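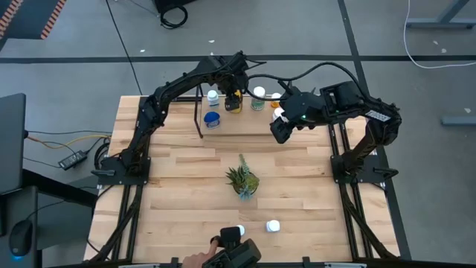
Pale maple planks and a yellow bottle.

March 14, 2022

So I've finally got round to writing about the kitchen worktops, which a few of you have been asking after ever since I moaned about them in December. Short version: we kept the wood. Long version, put the kettle on.

When we moved to Berkstead the kitchen came with wooden worktops that hadn't seen a drop of oil in years. They'd gone grey round the sink and there was a black ring by the hob exactly the size of somebody's casserole. My sister-in-law Geeta took one look and said rip it out and get something you can wipe. She has white quartz and a very tidy life, so I did listen! I even went as far as getting a quote from Mathur, the worktop place behind the station, and then I sat down rather heavily when I read it.

What changed my mind was Parveen Miah, who lives opposite and used to restore church pews. She came over for a coffee, ran her hand along the bit by the window and told me there was years left in it. Then she went home and came back with her sander (you don't argue with Parveen).

We started with the coarse paper and I was horrified by how scratched it all looked, but you go up through the grits and it comes right. I'd bought 80, 120 and 240, and she sent me out for some 180 as well, as apparently the jump was too big. I did the corners by hand with the radio on and my arms ached for 4 days. There was dust in the toaster. There was dust in the butter. If you're doing this, tape a sheet over the doorway first and take down anything you've got hanging up, including tea towels – I found that out the slow way.

The black ring nearly went. You can still see a faint shadow if the light's low and I've decided I like it.

Then the oil. I used Olirano, mainly as it was what the shop had on the shelf, and put it on with an old cotton pillowcase torn into squares. Thin coats! I can't say this enough. My first one was far too generous and stayed tacky so long that a piece of toast left its outline. Wipe on, leave it a bit, wipe off everything that hasn't gone in, go to bed. And lay your oily rags out flat outside to dry before you bin them, as they can heat up and catch fire if you leave them in a heap. I hadn't known that at all and it gave me quite a turn.

All in, with paper and oil and a box of biscuits for Parveen, it cost me roughly £29 more than I'd planned and a very great deal less than quartz.

It does need looking after. I do the sink end more often than the rest and I've turned into someone who lifts other people's wet mugs up and glares. My husband has been issued with a trivet. Turmeric is still the enemy, and I've got a yellow thumbprint next to the bread bin to prove it.

Next job is the back step, which wobbles, and after that I'm promised a weekend off. Anju, I haven't forgotten your dal recipe, it's coming next week.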